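Skonico is looking for testers: home and small-shop trial of the Plumodetti folding kit

Published March 5, 2025

Skonico makes add-on kits for small robot arms. Our newest product is the Plumodetti, a kit for handling cloth: sorting it, lifting it, spreading it and folding it. It contains a gripper, a small camera for the wrist, a mounting plate, cables and the software. We are now looking for 17 participants who will use the kit for 40 days and tell us in detail what they think of it.

The first trial ended in February. It was small, and most of the people in it were engineers. They gave us good advice about the software, but they did not own much laundry. This time we want people who handle textiles every day, for work or because the household is large.

Who can apply

You can apply if you run a laundry, a tailor shop, a second-hand clothing store, a guest house or a similar place, or if you are a private person with a free table and enough cloth to keep the arm busy. You do not need to know programming. You need to be comfortable with a screwdriver and with reading a manual of 21 pages from beginning to end before you switch anything on.

Participants must be 18 or older. If you have small children or pets, the arm must stand in a room which can be closed.

You do not need to own an arm already. We lend a Vorholm desk arm to those who have none, and the kit comes mounted on it. If you own another arm, write the model in your application and we will tell you if the plate fits. At the moment we cannot support arms which are fixed to a wall or a ceiling.

What you will do

Every working day you run 2 sessions with the kit. One session uses the pieces we send in the box, so that we can compare results between participants. The other session uses your own textiles. Please choose them freely. We are especially interested in soft pieces which lie in a heap, printed fabrics, and plain and patterned cloth lying together, because it is there that the software has the most trouble to decide where one piece ends and the next begins.
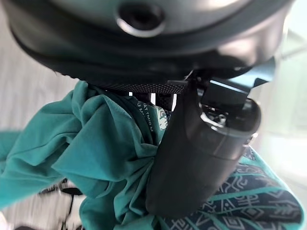
After each session you fill in a short form. It asks which cloth you used, where the gripper took hold, if it took one layer or more, and if you had to stop the arm by hand. There is also a free field, and we ask you to use it. A sentence like "it pulled the sleeve and gave up" is more useful to us than a number of stars.

Once a week you have a video call with Ulla Keskinen, who leads the trial. The calls are in English. Your English does not have to be perfect — ours is not perfect either.

The wrist camera records during the sessions. It looks down at the cloth from a short distance, but it can happen that a part of the room comes into view. You can look through all recordings before they are sent, and delete any of them without giving a reason. Sound is not recorded.

What you receive

Participants who complete the trial may keep the Plumodetti kit. The borrowed arm goes back to us and we pay the transport in both directions. You also receive a license for the software, with all updates for as long as we publish them. There is no salary and no daily payment, and we prefer to say this clearly at the start.

If you must stop early, you send the kit back and there is no cost for you. We only ask that you tell us why.

What the kit cannot do yet

It is slow. A person folds a towel much faster. It does not handle wet laundry, leather, or clothes with heavy metal parts, and thin slippery linings often fall from the fingers. Please do not apply with the plan to replace a worker during the trial, as you would be disappointed.

How to apply

Send an e-mail to Indrek Lill through the contact page and write "Plumodetti trial" in the subject line. Tell us who you are, which textiles you handle in a normal week, how large your table is, and if you have an arm. One photo of the table is welcome. A curriculum vitae is not needed.

We answer every application. Those who are chosen get the box by courier from our warehouse in Goodall, together with the agreement, which must be signed before the first session. Questions about the agreement also go to Indrek. Technical questions go to Ulla.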